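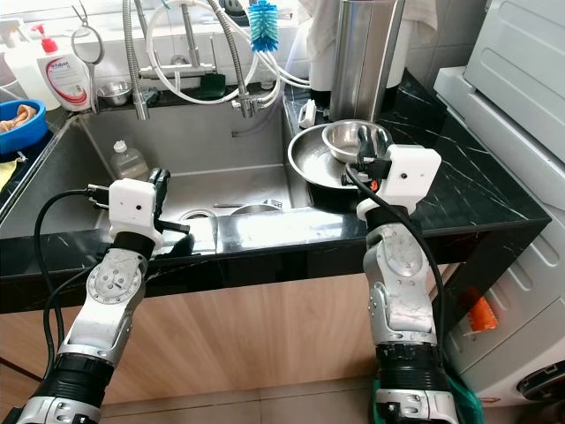
Lorraine Ngata told us in our very first review that we were going to spend far more time learning to teach than the robot would spend learning to wash, and she asked us to write that down somewhere so we could look at it again at the end. So we did, on the inside cover of the lab notebook, and I am copying it out now with a good deal more sympathy than I had in November.

Home Projects Reports People Contact
15 min read

Teaching two arms to work at a sink: our project report

Katalin Vörös, Alžběta Ondrejka and Imre Kovács

What we set out to do

Our project is called Wovumari, and the goal was to collect a clean set of demonstrations for handling steel bowls at a kitchen sink, using two arms at once. One person sits at the controls and moves a pair of small leader arms, and the robot's own arms follow along. Everything gets recorded: the joint angles, the gripper openings, and what the head camera sees. Later on, a policy is trained on those recordings and we find out how much of our teaching sank in (sorry, Katalin made me leave that in).

We picked bowls for a reason that seemed sensible at the time. They are round, so we figured it wouldn't matter much which way they were turned. What we hadn't thought through is how bowls sit inside each other. When a small steel bowl is nested in a large one, there's only a thin rim to get hold of, and the fingers have to come at it from a good angle or they just push the whole stack along the counter. The right arm got most of this work, and we all got to know that rim very well!

How we ran the sessions

We planned on 100 demonstrations and split them between two tasks. The first was to lift the smaller bowl out of the large one beside the sink and set it down in the basin. The second was to pick up a bowl from the bottom of the basin and bring it back to the counter. Imre did most of the driving in the first week, Alžběta took over in the second, and I (Katalin) kept the notes and reset things between runs.

We left the rest of the sink the way people keep a sink, with the soap pump and the sponge on the back ledge and the bottle brush hanging by the faucet. Our advisor, Imre Rácz, was firm about this. He said that if we cleared everything away we would end up with a robot that could only work in a kitchen where no one cooks. It did make driving harder, I won't pretend otherwise, and the tall hose faucet was something we were always steering around.

Learning to drive

The part I would most like to pass along to next year's group is how long it takes before your hands stop arguing with the robot's hands. When you reach into a sink yourself, you feel the bottom of it. At the leader arms you feel nothing at all, so you have to go by sight, and a brushed steel bowl in a brushed steel basin is not the easiest thing in the world to see. In the first session we kept 15 runs and threw out more than I care to admit. Imre would close the gripper a little too early, every time, and then hold very still as if that might help.

What got us past it was slowing down and talking out loud. Alžběta started saying each step as she did it — over the rim, down, close, wait, lift — and her recordings were so much smoother that we all picked up the habit. We also agreed that the arm that wasn't busy should hover over the front edge of the sink and stay there. Before that, each of us parked it wherever we liked, and when we played the runs back it was clear we had three different styles mixed together.

What we kept

After sorting, we had 54 good runs of the first task and 32 of the second. That is short of our 100, and we decided to report it plainly and leave out the doubtful ones. A run counted as good if the bowl ended up where it should without a drop and without the driver stopping to start over. We went back and forth on runs with a fumble that the driver recovered from. In the end we kept those, as a robot that has never seen a mistake put right won't have much to go on when it makes one of its own.

What we would change

We would practice with plastic bowls first. We would agree on the resting position before recording anything. And we would switch drivers more often, every half hour or so, as shoulders get tired and tired shoulders make jerky recordings.

The training itself is still running as we hand this in, so the results will go in an addendum. Our thanks to Lorraine Ngata for reading two drafts, and to Imre Rácz for the use of the arms through the break.

Submitted 2026-01-18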